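Frequently Asked Questions About the Drop Bin

I get a lot of email about how I keep small stuff under control at home, and most of it is about the drop bin, so I've put the answers in one place (finally!). Last updated 28/08/2020.

What is a drop bin, anyway?

It's one big open bin where everything small and homeless goes during the day. Keys, tape, sunglasses, the cup somebody left on the stairs, pens, half a toy. You drop it in and keep walking, and then once a day you empty it and put things back where they live. I got the idea from my friend Katia Mancuso, who had one on her landing for years before I ever thought of copying her. Hers was an old dresser drawer and it worked great.

How big should it be?

Bigger than you think! My first one was a pretty little basket and it was full by lunch. After that you get a pile, and once you have a pile you can't find anything in it. You want enough floor that things can lie next to each other and you can see them all from above. I also like a flat bottom and sides that aren't too high, so I'm not digging around with my whole arm.

Does it matter what it's made of?

Not a lot, in my experience. I've used wicker, plastic and metal. Wicker catches on sunglasses and sheds bits everywhere. Plastic is light and easy to rinse out in the tub, but mine slid around on the hall table until I stuck some felt under it. Metal is my favorite for sheer toughness, and it's noisy, so if you have a light sleeper in the house maybe don't throw your keys in at midnight (ask me how I know).

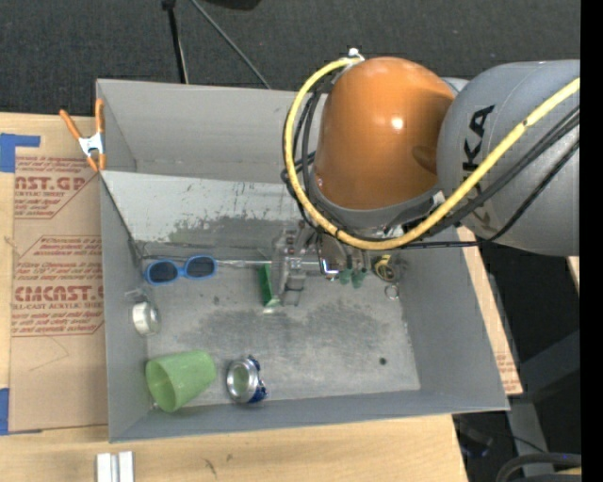 Scratches are the thing people write to me about most with metal bins, usually in a bit of a panic a few weeks in. My answer is always to leave them alone. A bin that gets used every day is going to look used, and a sloping metal side with scratches and speckles and a darker worn patch low down doesn't bother me one bit. I wipe mine with a damp cloth and dry it, and I skip the scrubbing pads. If the marks really drive you crazy you can lay a piece of shelf liner on the floor of the bin, but I took mine out after a week. Crumbs got under it and it bunched up in the corners.

What about sunglasses? Won't they get scratched too?

They can, yes. Lenses up is my rule, and away from the keys. Rebecca Pace wrote to tell me she clips a cloth pouch to the side of hers just for glasses, and I've tried it and it's good, except that my kids will not use a pouch. They'll use a bin. So the glasses go in the bin and we're careful-ish.

Can cups go in?

Empty ones! I had a long argument with my brother-in-law Gerardo about this. He says a cup belongs in the kitchen and the bin only encourages people. He's probably right, but our kitchen is down two flights and I'd much rather find a plastic cup in the bin than under the couch. No glass, and nothing with juice in the bottom.

How do you stop tape from rolling all over the place?

Stand it up or lay it down, I don't mind, just tuck it into a corner. The real problem with tape is losing the end, so I fold a little tab over before it goes in. Loose scraps of tape go straight in the trash or they'll be stuck to everything by dinner.

When do you empty it?

After supper, and it takes me less time than loading the dishwasher. I pick out one kind of thing at a time. Some people do it room by room and carry a tote around, and that's fine too. If I skip 2 nights I can really tell, and if I skip 3 I start sorting on the floor with a cup of tea and a bad attitude.

What if something just never gets claimed?

It moves to a shoebox in the closet, and in April I go through the shoebox. Last time there was a charger for a phone we don't own and a whole lot of buttons. I kept the buttons.

Where should I put mine?

Wherever stuff already piles up. Ours is on the hall table because that's where everybody dumps their pockets. I tried moving it to a nice tidy spot by the laundry room and people kept dumping their pockets on the hall table, so back it went.

Do you sell bins?

No, sorry! Try a restaurant supply store or a yard sale, and bring a tape measure so you know it'll fit on your table.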